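Category: Robotics | Test methods | Grippers
Print this page | E-mail this page

Kusuma comparison

The Kusuma comparison is a method for trying out hand-held grippers before they are matched to a robot arm. It was drawn up in Endville by Alina Căpraru and Tudor Bogdan and first used in May. A person carries the gripper by hand and works with ordinary things on a table, such as bags, cups and lamps. Each gripper is given 40 tries at every item.

Soft items are scored apart from rigid ones. A sling bag with a long webbing strap counts as soft, and the score sheet notes whether the fingers closed on the strap, the body of the bag or a zipper pull. A tumbler or a small cup counts as rigid. Square black-and-white markers may be mounted on top of a gripper so that its position can be followed by camera.

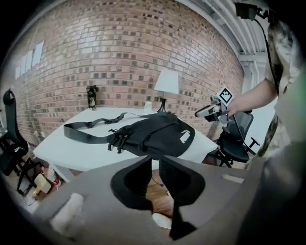
Finger shapes

Two finger shapes are listed in the method. The Horent pattern is flat and opens to 80 millimeters. The Flemurbridge pattern is cupped on the inner face and was added in the second version, along with a rule that both operators must test both shapes. Căpraru preferred the flat pattern for straps. Bogdan found it slow on round items and scored it 4 out of 9 for cups.

See also: End effector; Fiducial marker; Parallel gripper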